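Proltcombe Word List

A plain text list of place words and street name parts, put together for spelling games and school worksheets. First posted November 25, 2020.

Contents

The list has 967 entries in one file, words.txt, one per line, in lowercase. A second file, skip.txt, holds 202 entries we took out as too rare or too hard to say.
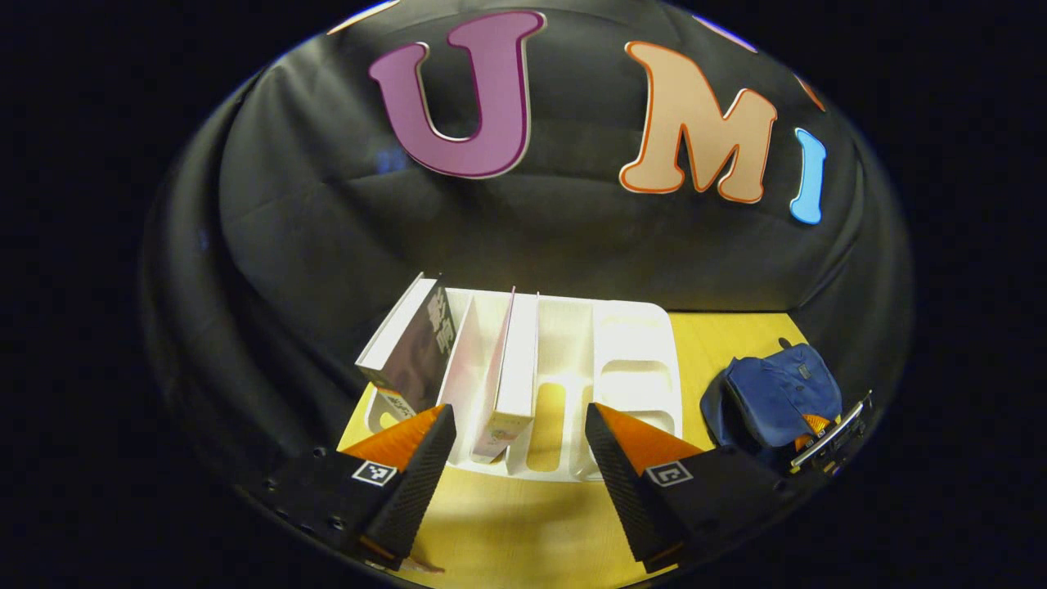
Each line has the word, a tab, and a level from 1 to 30. Levels come from word length and how many silent letters there are – they have not been tested on readers.

Known problems

Vikside and Potgieter are in the list twice, with 2 different levels. Use the lower one. Accents were dropped in June and have not been put back.

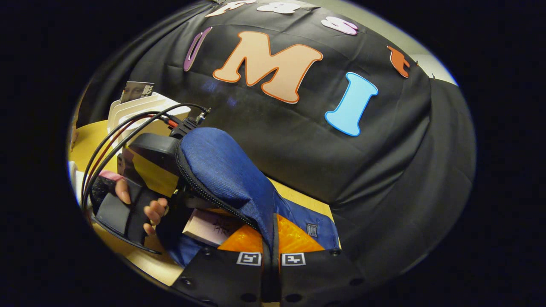
Words with hyphens are kept as one entry. To report a mistake, open an issue and give the line number.

License

Free to copy and change. Please keep this file with the list.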